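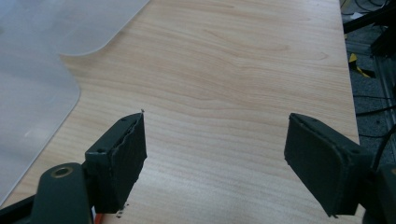

The hand-held gripper over the bench, left pad overdue for replacement.

I have now closed these fingers 2000 times (there's a tally counter taped inside the cupboard door, and yes, I click it every single time) and the foam has finally started to go. The left pad is fraying along its top edge and dropping little dark crumbs on the wood. The right one still looks pretty good! I would love to know why they wear so differently. My guess is that I pull harder into the left finger when I pick up something heavy, but Jalen Greenberg, who shares the workshop with me, thinks the left jaw closes a hair early and does most of the rubbing. He may well be right. He usually is about anything with a hinge in it.

So the May job is new pads. I cut the first set from a kneeling mat with a dull knife, and I'm amazed they lasted this long. For the second set I've ordered a sheet of proper closed-cell foam, 5 mm thick, and I want to try gluing a thin strip along the top edge before the pad goes on -- that edge is what catches every time I scoop something off the table.

The brass-colored insert in the jaw bracket has been my favorite part of the whole build. The first brackets had a plain printed hole and went sloppy after one long evening. With the insert the jaw swings so smoothly that I sometimes sit there opening and closing it for no reason at all (those don't go on the tally).

The name, by the way, is now Larnix. Fabian Prantl suggested it over coffee and it stuck before I could come up with anything better. He's also printing me a spare pair of fingers, version 10 of the file, with the screw holes moved in a little so I can get a driver on them without taking the bracket off. Swapping a pad currently means four screws, some bad language and a search under the bench.

Next up is the wiring, which I keep putting off. I have a bag of 132 cable clips and no plan yet. If you've found a neat way to run a thin cable past a moving jaw, please leave me a comment, with a sketch if you can!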